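Looking After Your Records (and Getting More Out of Them)

There's nothing quite like putting on an album you've loved for years and hearing it sound as good as it did the first time. Most of the crackle people put up with is just dust, and dust is easy to beat! These are the habits I've picked up over years of second-hand boxes, loft finds and one very soggy garage sale in May.
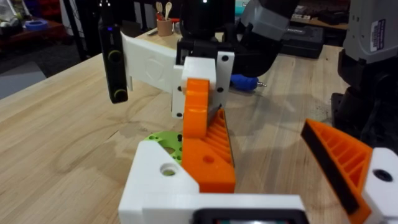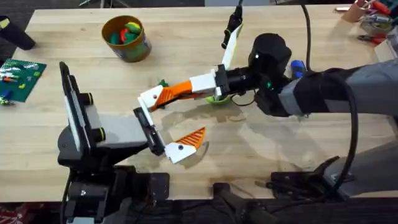

Both pictures: the pale wooden worktop.

Start with the surface you work on

Wipe it down, let it dry, then lay out a clean cotton towel folded once. Crumbs and grit are what scratch a record, so don't skip this even if the table looks fine. Keep drinks on another table altogether (I learned this with a mug of tea and a live double album, and I still miss side three).

Dry brushing

Do this before every play. Let the record spin, rest a carbon fibre brush very lightly across the grooves for 2 full turns, then sweep slowly outwards to the edge. Don't press. If the brush leaves a line of fluff behind, go round again and lift off more slowly.

A proper wash

For anything that has come out of a loft, a dry brush won't be enough. I use distilled water with a tiny drop of plain washing-up liquid, and a soft goat hair brush. Follow the grooves round, never across them, and keep the label dry. Rinse with more distilled water and stand the record in a rack overnight. A clean dish rack does the job beautifully if the slots are wide enough! Please don't be tempted by a hairdryer.

Old shellac 78s need different treatment, so keep alcohol well away from them.

Sleeves

Paper inners shed and scuff, so swap them for lined ones when you can. Clokari do a pack of 40 that fits nicely inside older covers without splitting the seams. Keep the original printed inner too, tucked in behind, especially if it has the lyrics on it.

Storing them

Upright, always, and snug enough that they don't lean. A full shelf is far heavier than it looks: one of my Kostside cubes holds 64 albums and I need both arms and a bit of a run-up to shift it. Stay clear of radiators and sunny windows.

Don't forget the needle

Brush it from back to front only, with a dry stylus brush, every few sides. It's a ten-second job and the difference on the quiet tracks is lovely, cymbals especially.

Next time: fixing a split cover with acid-free tape, plus getting price stickers off without taking half the artwork with them.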